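Tillatico Side-by-Side Refrigerator
Installation and Set-Up Guide
Section 4: Positioning, Leveling and Door Alignment

October 2019

4.1 Before you begin

Complete Section 3 (Unpacking) before starting this section. All shelves, bins and drawers should still be secured with the shipping tape. Do not load food until the steps in 4.6 are complete.

You will need:

- Adjustable wrench or 3/8 in. open-end wrench
- Flat-blade screwdriver
- Spirit level, 24 in. or longer
- Tape measure
- Door alignment key (supplied in the hardware bag)

CAUTION: The appliance is heavy and can tip forward when both doors are open and the front legs are not in contact with the floor. Two people are required for all steps in which the unit is moved.

4.2 Checking the opening

The cabinet is 1730 mm high, measured from the floor to the top of the hinge covers with the leveling legs fully retracted. Depth without doors and handles is 700 mm.

1. Measure the height of the opening at the left, the center and the right. Use the smallest of the three measurements.
2. Measure the depth from the finished wall to the front edge of the counter.
3. Confirm that a gap of at least 9 mm will remain on each side of the cabinet. Where the unit stands next to a fixed wall on the hinge side, increase the gap on that side so that the door can open past 90 degrees. The drawers cannot be removed with the door at a smaller angle.
4. Confirm that there is 1380 mm of clear floor in front of the opening for moving the unit into place.

NOTE: Baseboards reduce the usable depth. If the baseboard cannot be cut back, measure from its front face.

4.3 Moving the unit into place

1. Lay hardboard or plywood sheets on the floor if the surface is vinyl, cork or soft wood.
2. Turn both leveling legs counterclockwise until the front rollers carry the weight.
3. Push the unit straight back. The rollers do not swivel. Do not walk the unit from side to side.
4. Stop when the back of the cabinet is one arm's length from the wall. Connect the water line (Section 5) if the model has an ice maker.
5. Check that the power cord is not under a roller, then push the unit fully into position.

CAUTION: Do not push against the doors or pull on the handles. Push at the sides of the cabinet, at mid-height.

4.4 Leveling the cabinet

Level the cabinet before adjusting the doors. Most doors that appear uneven after delivery come into line when the cabinet is leveled, and no hinge adjustment is then needed.

1. Remove the base grille by pulling the lower edge forward and up.
2. Lower both front legs by turning them clockwise until the rollers are just clear of the floor.
3. Place the level on top of the cabinet, side to side, behind the hinge covers. Adjust the lower side until the bubble is centered.
4. Turn the level front to back. Raise both front legs by equal amounts until the bubble sits slightly toward the front. A small backward tilt allows the doors to close under their own weight.
5. Recheck side to side.
6. Press down on each front corner in turn. If the cabinet rocks, lower the leg on the loose corner by a quarter turn and check again.

NOTE: Floors with radiant heating or floating laminate may settle under load. Repeat steps 3 through 6 after one week.

4.5 Aligning the doors

The two doors should meet along an even vertical seam, with the top edges at the same height. Inspect the seam at eye level with both doors fully closed, standing directly in front of the unit. The long vertical handles on either side of the seam are a useful reference, as a small error in door angle shows more clearly along the handles than along the door edges. 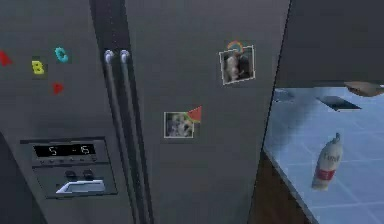 Hui-mei Lai
Technical Writer, Installation Documents, Kao Appliance Service, Protville

Only the left door has a height adjustment. The right door is fixed at the factory and is used as the reference.

To raise the left door:

1. Open both doors to 90 degrees.
2. Locate the adjusting nut on the lower hinge pin of the left door.
3. Fit the alignment key. Turn it clockwise to raise the door, counterclockwise to lower it. One full turn moves the door by one thread.
4. Close both doors and check the top edges.
5. Repeat until the edges match. Do not exceed four full turns in either direction.

To correct a seam that is wider at the top than at the bottom:

1. Pry off the upper hinge cover with the flat-blade screwdriver. Protect the cabinet finish with a folded cloth.
2. Loosen the hinge screws by one half turn. Do not remove them.
3. Have the second person hold the door in the corrected position.
4. Tighten the screws, beginning with the one nearest the door edge.
5. Refit the cover.

CAUTION: Never loosen the upper and lower hinges at the same time. The door is not supported and may fall.

NOTE: Magnets and other light items may be kept on the door surface during normal use. Remove them from the hinge side before adjusting. Heavy magnetic racks are not recommended on either door.

4.6 First start

1. Let the unit stand upright for four hours after it has been placed. If it was transported on its side, let it stand for 24 hours.
2. Remove all shipping tape from the interior.
3. Wipe the interior with warm water and a little baking soda. Dry with a soft cloth.
4. Connect the power cord directly to a grounded outlet. Do not use an extension cord.
5. Leave the controls at the factory setting for 24 hours.
6. Check the gasket on each door by closing it on a strip of paper at the top, middle and bottom. The strip should drag when pulled. If it slides freely, warm the gasket with a damp, hot cloth and repeat the check after one hour.
7. Refit the base grille.

Door alignment may shift slightly when the bins are filled. Load the door bins, wait one day, and repeat the height check in 4.5 if needed. If an anti-vibration pad set (Stundance, sold separately) is fitted under the legs, repeat 4.4 in full.

Related documents

- Section 3: Unpacking and Removing the Doors
- Section 5: Water Line and Ice Maker Connection
- Section 6: Temperature Controls and Alarms
- Fitting the Stundance Pad Set
- Reversing the Power Cord Exit
- Spare Parts List, January revision

This site uses cookies to remember your model number and language. By continuing to browse you agree to their use. Accept | Cookie settings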